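Can a machine clear the table yet? Stultley is trying to find out

I've been promised a robot that does the dishes for as long as I've been old enough to get stuck with them, so when I heard that a small outfit in Stultley called Vodden was working on nothing but clearing the table, I drove over to see how far along they were.

Pretty far on some things, it seems, and not far at all on others!

Vodden has 400 table-clearing runs on the books so far this year, all of them done with ordinary kitchen stuff (plates, mugs, trays, the forks and spoons you'd find in any drawer). A run counts as good if everything that belongs on the tray ends up on the tray and nothing gets dropped. By that rule, 194 of them were good. That's a bit under half, and the team told me they were happy with it, because last January they couldn't get a full place setting cleared even once.

Mugs are the easy part, I'm told. They stand up, they have a nice fat shape, and there's plenty to grab. Bowls are okay too. Flatware is where the trouble starts. A fork lying flat gives you hardly any height to pinch, and if the fingers come down a hair too low they just press on the table. I tried it myself with a pair of kitchen tongs when I got home and I have new sympathy for the machine. It took me three tries to get a butter knife off the counter, and I could see what I was doing.

Then there's speed. Clearing for two people takes their current setup 300 seconds on a good run, so five minutes. My kids can do it in one, if you don't count the arguing.

The folks at Navmont, who are going after shop-floor jobs like sorting parts into bins, say their side is moving faster, and I believe them. In a shop the bin is in the same spot every morning and the parts all match. At my house no two forks match, and the placemats are never where you left them. Somebody at Vodden put it to me as the difference between a hard job and a messy one, and said they'd take the hard one any day.

The next round of runs is called Odukoya, and it's flatware only, on different trays and table linens. If it goes well they want to try stacking after that, and then maybe (big maybe) loading an actual dishwasher. I asked if they could skip straight to that part. They laughed, but I was serious.

For now I'm still the one scraping plates at my place. I'll go back when Odukoya wraps up and let you know how the forks did.

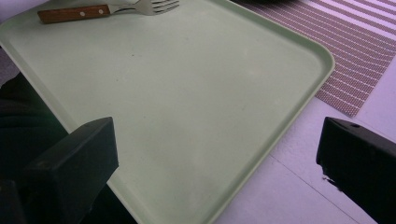
More local news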